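Notes from the Repair Room

Those of you who came along to the open evening in May will remember the stack of old office towers by the back wall, and how many of you asked whether there was really any life left in them. There is, quite a lot of it! We have been working through them steadily ever since, and by the time this newsletter went to the printer we had 11 of them checked over and ready to go out again, with 17 more waiting their turn. Hina Soomro has been keeping the log, and she tells me the thickest page in it belongs to processors, so I thought I would spend my corner of the newsletter on that one job.

We do everything with the tower lying flat and the side panel off. It gives you a good look at the board, and small screws tend to land somewhere you can find them again (most of the time, anyway). The old drives stay in the case until the board has been looked over, and the cables get left alone unless they are truly in the way. The processor itself is a small square thing, green at the edges with a smooth metal lid, and it sits in a socket with a bracket around it and a little lever at the side. The lever has to be up before anything goes in, and the chip should settle into place under its own weight. If it seems to want a shove, it is probably turned the wrong way. 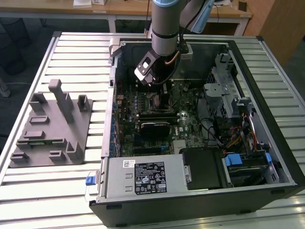
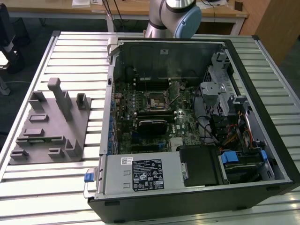
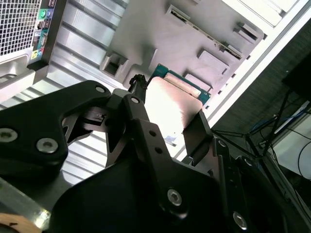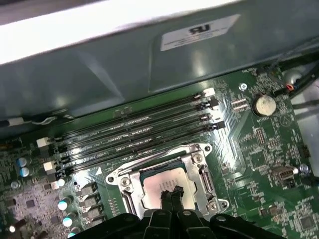
What to bring if you have an old tower at home

Plenty of you have one under a desk or in the garage, and we would be very glad to see it. Bring the computer itself and the power cord if you still have it, but please leave the monitor and keyboard at home, as we are terribly short of shelf space. If you know the password, write it on a slip of paper and tape it to the case. And do copy your photos off first! Coralie Doolan has written a very patient one-page guide to doing that, and there are copies by the door.

We can always use spare memory, too, as long as it comes in a bag or a box of some kind and isn't loose in a coat pocket with the house keys, which has happened more than once.

If you would like a finished machine for a student or a neighbor, have a word with Morenike Ugwu, who keeps the waiting list. Brodie Pryor will be on hand in the evenings from six o'clock for anyone who would rather sit down and learn to do the work themselves, and he is happy to start from the very beginning.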